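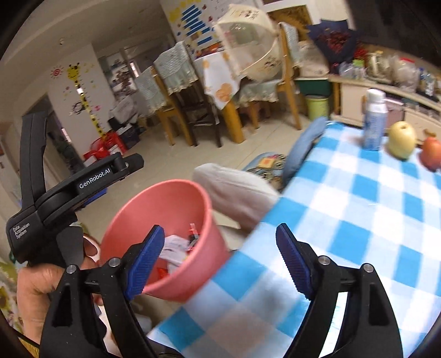 식탁 옆 휴지통은 얼마나 자주 비우는 것이 좋을까?
과일 껍질이나 음식물이 묻은 포장지를 버렸다면 그날 저녁에 비우고, 마른 휴지와 비닐만 들어 있다면 이틀에 한 번이면 된다.

생활용품 업체 그라크몬트가 식탁 주변 정리 습관을 묻는 조사 결과를 2025년 11월 17일 공개했다. 조사에는 752가구가 참여했다. 응답 가구의 70%는 식탁 바로 옆이나 아래에 작은 통을 따로 두고 쓴다고 답했다. 싱크대 밑의 큰 휴지통까지 가지 않고 앉은 자리에서 휴지와 과자 봉지를 버리기 위해서라는 답이 가장 많았다.

통의 종류로는 뚜껑 없는 둥근 플라스틱 통이 가장 흔했다. 분홍색이나 하늘색처럼 밝은 색을 고른 집이 많았고, 욕실에서 쓰던 양동이를 식탁 옆으로 옮겨 쓰는 집도 있었다. 봉투를 씌우지 않고 그대로 쓴다는 응답도 적지 않았다. 이런 집에서는 통을 비운 뒤 물로 헹구는 일을 자주 빠뜨리는 것으로 나타났다.

조사를 맡은 발라크리슈난 수브라마니암 연구원은 "작은 통은 금방 차기 때문에 눈에 잘 띄는데도 의외로 늦게 비운다"며 "종이와 비닐이 섞인 채로 큰 봉투에 들어가면 나중에 다시 나누기가 번거롭다"고 말했다. 그는 통을 비울 때 종이류와 비닐 포장지를 먼저 나누고, 젖은 휴지는 일반 쓰레기로 버리라고 권했다. 과일 꼭지와 씨는 지역마다 배출 기준이 다르므로 거주지 안내문을 확인해야 한다.

식탁보에 관한 문항도 있었다. 체크무늬 식탁보를 쓰는 집이 가장 많았고, 꽃무늬가 뒤를 이었다. 닦아 쓰는 방수 식탁보는 식사 후 물기를 꼭 짠 행주로 한 방향으로 닦고 마른 천으로 한 번 더 훔치면 얼룩이 덜 남는다. 식탁보 가장자리는 손이 자주 닿아 기름때가 끼기 쉬운 곳이다. 통을 식탁에 바짝 붙여 두는 집이라면 맞닿는 옆면도 함께 닦아야 한다.

식탁 위에 늘 올려 두는 물건으로는 과일과 휴지, 양념통이 꼽혔다. 스프레이 제품을 올려 둔다는 집도 있었다. 그라크몬트는 스프레이 캔은 용도와 상관없이 과일이나 그릇과 떨어진 선반에 보관하고, 가스레인지나 난방기 가까이에는 두지 말라고 안내했다. 과일은 한 번에 먹을 만큼만 꺼내 놓고, 무른 것이 있는지 아침마다 살피는 편이 낫다. 배와 감을 함께 둘 때는 서로 눌리지 않게 간격을 둔다.

통을 씻는 방법은 간단하다. 내용물을 비우고 주방 세제를 푼 미지근한 물을 7분가량 담아 둔 뒤 부드러운 솔로 바닥과 안쪽 벽을 문지른다. 거친 수세미를 쓰면 긁힌 자리에 때가 다시 낀다. 헹군 뒤에는 엎어서 완전히 말린다. 냄새가 남으면 바닥에 신문지를 한 장 깔아 쓰고, 비울 때마다 새것으로 바꾼다.

그라크몬트는 이번 조사 내용을 담은 정리 안내서 2000부를 찍어 매장에서 무료로 나눠 준다. 안내서에는 식탁 주변 청소 순서와 통 크기 고르는 법이 실린다. 욕실과 현관을 다루는 다음 조사 결과는 내년 2월에 나온다.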